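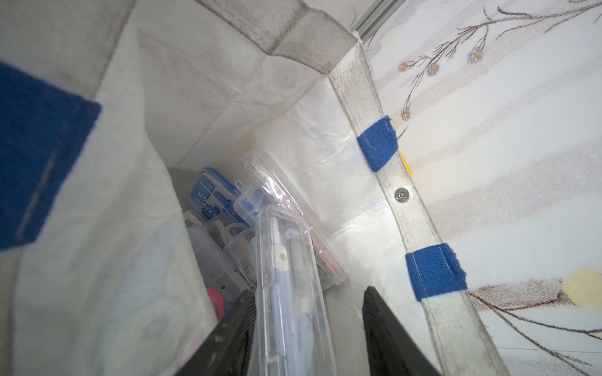 The stall happened at the bottom of a tote bag, and it took the team at Markthorpe most of a winter to explain it. Their packing cell, a two-finger arm that company engineers call Lamia, had been sorting stationery for months without much trouble. Flat trays were easy for it. Open bags were harder, and clear plastic was the worst of all: a long transparent pencil case lying between the fingers, a second one leaning behind it, a Miffy case with a bright blue label farther back, and soft white fabric folding in on everything. The arm went in, closed its fingers, and kept closing.

What should have happened is simple. Once the fingers meet resistance, the controller holds the force at a set level and the arm lifts. In the December fault, the force limit never took effect. A clear case cracked along its length, the fingers slipped past each other's edges, and the arm began to lift with part of the bag wall pinched in its grip. The bag rose 14 inches before an operator hit the stop. The operator's hand had been near the rim a moment earlier, holding it open.

There were no injuries. Markthorpe logged the event as a product damage report and restarted the cell the same afternoon. It happened again nine shifts later, and that time the shift lead refused to restart.

The first suspect was the wrist camera. Clear plastic gives back streaks of light and lets the colors of whatever is inside show through, and the vision software often placed the near edge of a case deeper than it really was. Engineers spent three weeks on lighting. They hung diffusers over the cell, then took them down, then tried a second lamp at a low angle. Depth errors fell by half. The stalls kept coming.

The actual cause was in a settings file. The gripper had come from the supplier, Whitlock, with a force ceiling of 50 newtons. During an earlier job handling heavier boxes, someone had raised it to 100, and the change was saved in the default profile. A separate slip check was supposed to catch trouble below that level, but it compared finger position with the width the camera reported. When the camera misjudged a clear case, the slip check read a bad grip as a loose one and asked for more force.

Either mistake alone would have been a nuisance. Together they let the fingers squeeze until something gave.

Engineers reproduced the fault on a bench in Ravasham, where the company keeps its test equipment. They used the same kind of soft bag and filled it with clear cases from the damaged stock. In nearly 100 attempts, the arm overclosed 14 times. With the old ceiling restored and the slip check tied to motor current, it did not overclose at all in the next run.

The repair took an afternoon. The changes around it took longer. Force settings are now stored with each job and cleared when the job ends. Raising a limit requires two sign-offs. Operators no longer hold bags open by hand; a wire hoop does that work, and the cell will not start unless the hoop is latched.

Some of the floor staff think the hoop is slow, and they are right. It adds several seconds to each bag, and loading has to be done from one side. Markthorpe is looking at a wider version.

Clear cases are still picked at reduced speed. If the camera and the fingers disagree on width, the arm opens, backs out of the bag and waits for a person to reset it.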